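Phuthong Opens Public Call for Its Bottle Return Program in 13 Districts

Small shops, cafes and schools can now apply to become return points

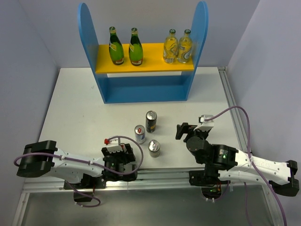
Glass bottles and metal drink cans, the two kinds of container accepted in the program.

PHUTHONG, April – The Phuthong Foundation is pleased to announce the opening of the public call for the second year of its bottle return program, named Sustine. From this month, small shops, cafes, schools and community centers in 13 districts can send their application to become an official return point. The call stays open until the end of June, and the first new return points will start to work in September.

The Sustine program started last year with a simple purpose: to make it easy for families to bring back glass bottles and metal drink cans near to the place where they live. In many districts the closest collection center is far from the residential streets, and it closes before most people finish their work. For this reason many containers that could be used again finish in the general waste. With a return point inside the neighborhood shop, a person can bring the containers at the same moment when he or she goes to buy bread or milk.

During the first year, 293 businesses and institutions took part in the program. The foundation had expected a smaller number, and we thank all of them for their patience in the first weeks, when the pick-up timetable was changed two times. In the same period 1,420 households registered for the return card, on which the credits are collected. The credits can be spent in any participating shop, or they can be given to a school of the district.

"We have learned very much from the shop owners," said Boonmee Rojanasak, director of the Phuthong Foundation. "At the beginning we gave them crates that were too heavy when they were full. They told us this very clearly. The new crate is lower and has better handles, and one person can move it without help. I am thankful for this kind of criticism, because in our office we do not lift crates all day."

What is new in the second year

The most important change is the pick-up service. In the first year every return point had one pick-up each week, also when it received very few containers. In the second year the owner can choose between one pick-up and two pick-ups in the week, and can change this choice at the beginning of every month. The service will be done by Flosley, a transport company with its own depot near the northern ring road. Flosley drivers will come between 6 a.m. and 10 a.m., so that the crates do not stand in the shop during the busy hours.

The second change is about washing. Glass bottles which are suitable for refilling will be brought to the Erenow washing plant, where they are inspected, washed and prepared to go back to local producers. Bottles which are broken or have a damaged neck are sent to glass recycling. Metal cans follow a separate way and are pressed before transport. Erenow has agreed to open its doors to school classes in the autumn, and teachers can ask for a visit through the foundation.

The third change is the registration of the households. Until now the return card was possible only with a paper form. From this month it is also possible to register by telephone or at the desk of any return point. The paper form remains available, because many older residents told us that they prefer it.

Which containers are accepted

Return points accept glass bottles for water, juice, soft drinks, oil and vinegar, in clear, green or brown glass, and metal cans for drinks. The containers should be empty and rinsed with a little water. It is not necessary to remove the paper label. Caps made of metal can be put in the small box which is next to the crate, and caps made of plastic should be left at home with the plastic waste.

The program does not accept window glass, drinking glasses, mirrors, light bulbs, ceramic cups, spray cans or containers of paint. In the first year these objects were found often in the crates, and some of them are dangerous for the people who do the sorting. The foundation has prepared a new poster with large drawings for every return point, and it asks residents to look at it before they put something inside.

Who can apply

The call is open to every shop, cafe, restaurant, school, library or community center which has its seat in one of the 13 districts. The applicant must have a dry indoor place for at least two crates, with an entrance on the ground floor, and must be open to the public on five days of the week or more. Schools can apply also if they are open only to the families of their students.

Participation is free of charge. The foundation gives the crates, the poster and the card reader, and it pays the cost of transport. Every return point receives also a small yearly contribution for the space and the time of its staff. The amount depends on the number of crates and it is explained in the application form.

Applications will be examined in the order in which they arrive. Priority will be given to the 3 districts in the south which had the lowest number of return points in the first year, and where residents have asked for more places within walking distance. Applicants will receive an answer by letter or e-mail before the end of July. A short training of two hours is planned in August, in the morning and again in the evening, and at least one person from every return point should participate.

Experience from the first year

After the first six months the foundation sent a questionnaire to all return points. Most of the owners answered that the work at the desk is less than they had feared. The difficult moments are after the public holidays, when many families come together with full bags, and in the warm season, when bottles that were not rinsed can attract insects. Several cafes asked for a lid for the crate, and this lid is now included.

Some schools made the program a part of their lessons. The pupils wrote down the returned containers of their class for one month and made drawings of the way of a bottle from the kitchen to the washing plant. A selection of these drawings will be shown in the entrance hall of the foundation during the whole period of the call, and the entrance is free.

"For me the schools were the biggest surprise," said Mr. Rojanasak. "The children correct their parents at the return point, and sometimes they correct also our staff. We would like to have a school in every district before next spring. It is an ambitious plan and maybe we will need more time, but we will try."

How to apply

The application form can be collected at the office of the Phuthong Foundation from 9 a.m. to 4 p.m. or requested by telephone. It has two pages. Applicants should attach a simple drawing of the place where the crates will stand, with the measurements written on it; a drawing by hand is enough. Return points of the first year do not have to apply again. They will receive a letter of confirmation, in which they only need to indicate the number of pick-ups they wish.

Two information meetings will be held in May at the office of the foundation, both starting at 6:30 p.m. Representatives of Flosley and Erenow will be present to answer questions about transport and washing.

About the Phuthong Foundation

The Phuthong Foundation is a non-profit organization which supports local projects for waste reduction, reuse and environmental education. It works together with small businesses, schools and district offices. Sustine is its largest program at the moment.

Press contact

Phuthong Foundation, Press Office
Interviews with Boonmee Rojanasak and visits to a return point can be arranged on request.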